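I moved to Fernmont in November, and the first thing a neighbor told me was to stock up on bottled water. She said it the way you'd tell someone where the good bakery is. Everybody here does it. The store on Brelusden Street sells it by the case, right by the door, and people grab one on the way in (I did too, for months!).
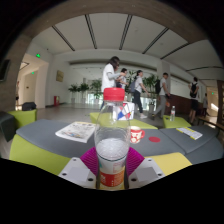
So one evening I read the town water report. The whole thing, 30 pages, with a cup of tea made from the tap. And you know what? It was fine. The tap water passed everything they tested it for. It tastes a little like a swimming pool in August, sure, but a pitcher in the fridge overnight takes care of most of that.

What bugs me is that we already pay for this water. It comes right into the kitchen! Then we drive 20 minutes to buy more of it and haul it up the stairs.

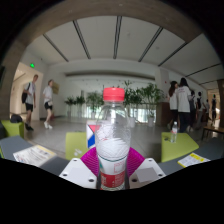 I'm not saying never buy a bottle. Road trips, a busted main, a hot day at the ball field, go ahead. But I'd love to see the town spend a little on drinking fountains. We have 3, and the one by the library has been dry as long as I've lived here. Fix that one first. Put another by the bus stop on Esfahani Avenue, where folks stand in the sun all summer with no place to get a drink, and I bet plenty of us would start carrying a refillable one.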